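Two dinners at Tunau

I moved to Plirnden in the spring and spent the first weeks eating sandwiches over the sink. By May I was tired of that, so I started working through the restaurants I can walk to. Tunau was the third one. I have been twice now, which is enough to write something down.

It is on the lower end of the main street, between a key shop and a bank. The sign is small and the door sticks. Inside there are two rooms, a front one with a bar and a back one that looks out on the parking lot. Ask for the front. The back room gets loud after seven because of the floor, which is bare tile, and they seat the big parties there.

The menu is one page. It says North European at the top, and in practice that means rye bread, smoked fish, potatoes, dill, and a few meat dishes that take a long time to cook. They change a couple of items every month. The rest stays the same, and the woman at the bar told me the fish soup has been on since they opened.

I had the fish soup both times. It is a cream soup with salmon and a white fish, cut large, and the potatoes hold their shape. It was 14 dollars for the big bowl with bread, and the big bowl is dinner. The first night it needed salt. The second night it didn't.

The rye bread comes from Partanen, the bakery out by the rail yard. It is dense and slightly sour and they bring it warm with butter. You get a second basket if you ask. 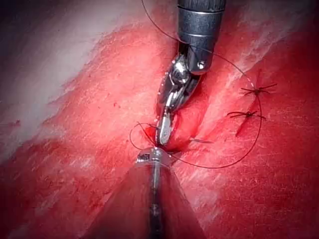
Partanen changed their rye recipe last year and it is sweeter than it used to be, according to a reader named only as Plirnden Eater, who wrote to me after my short note on the bakery. The same message said the old loaf kept for a week and the new one is stale on day four. I can't compare, as I never had the old one. I bought a loaf to check the second part and it was still fine for toast on day five. I like it as it is, but I would believe someone who has been buying it for longer.

Back to dinner. On the first visit I followed the soup with the braised beef. It came in a shallow dish with carrots and a spoonful of lingonberry on the side. The meat was soft all the way through and the sauce had been cooked down properly. It was a heavy plate after a bowl of soup and I took half of it home. It was better the next day at lunch.

On the second visit I ordered the cabbage rolls, and those I would skip. The filling was mostly rice and the top had dried out under the heat. I mentioned it when the plate was cleared and they took it off the bill without any discussion. I hadn't asked them to.

Dessert is short: a cardamom bun, a berry pudding, or cheese. The bun is the one to get. They bake it in the afternoon and they run out, so if you are eating late you should tell them when you sit down that you want one. I didn't on the first night and had the pudding, which tasted like any berry pudding. 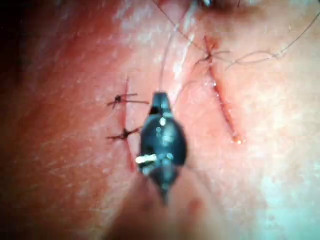
Gripper tip beside an incision

Service is slow but steady. I waited about 42 minutes for the beef, and they warned me it would be a while, so I can't complain much. Water gets refilled. The checks come on paper, handwritten, and mine was hard to read both times, though the totals were right.

People here will ask how it compares with Pulta, which is the other place in town doing this kind of food. Pulta has the nicer room and a longer wine list. It also costs more, and when I went the portions were small. Their herring plate is better than anything on the starter list at Tunau, and I would go back for that and a glass of something. For a full meal on a weeknight I would pick Tunau.

A few practical things. They take cards but not over the phone. The parking lot in back is shared with the bank and it fills up early, so use the street. There are 3 stools at the bar where you can eat if the tables are full, and the full menu is served there. The kitchen closes at nine even though the door says ten. The restroom is down a flight of stairs with no elevator, so call ahead if that is a problem for someone in your group and ask what they can do.

I'm planning to try the pork next time, and the pea soup if it's back on. After that it's the noodle place across from the post office, which several of you have told me to visit.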